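Zarno Bottle, Cream

I've been selling kitchen bits out of my shop in Garkbridge for a good while now, and the Zarno is the one I keep putting back in my own bag. It goes on the shelf, I take one home, I order more. You see the problem.

The cream finish is matte, so it feels nice in the hand and doesn't get that greasy shine (my old glossy one was a fingerprint museum!). I fill mine with coffee before I open up and I'm still drinking it at lunch, and in summer it's ice water all the way home on the bus.
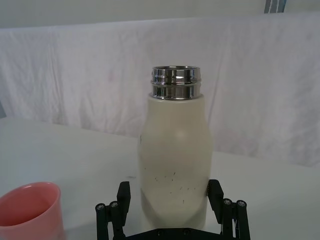
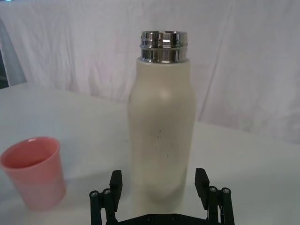
The Zarno in cream, with the cap off.

Page last changed: October

Cleaning is easy enough -- hot water, a drop of dish soap and a long brush. Please hand wash it. Renata Lis, who packs most of my orders, put hers through the dishwasher for a whole winter and the finish went chalky near the bottom. If you've had milk in it, do the cap seal too. It pulls out with a fingernail and pushes back in.

Price is $44, and spare seals are free if you ask in your order note. The Lemieux sleeve fits if you like a carry strap. The Zalix one is too tight, so don't bother -- I tried it with talcum powder and everything.

I have cream and dark green right now. Gray is on order and I'll add it to this page when the boxes get here. Shipping is free on anything over $78.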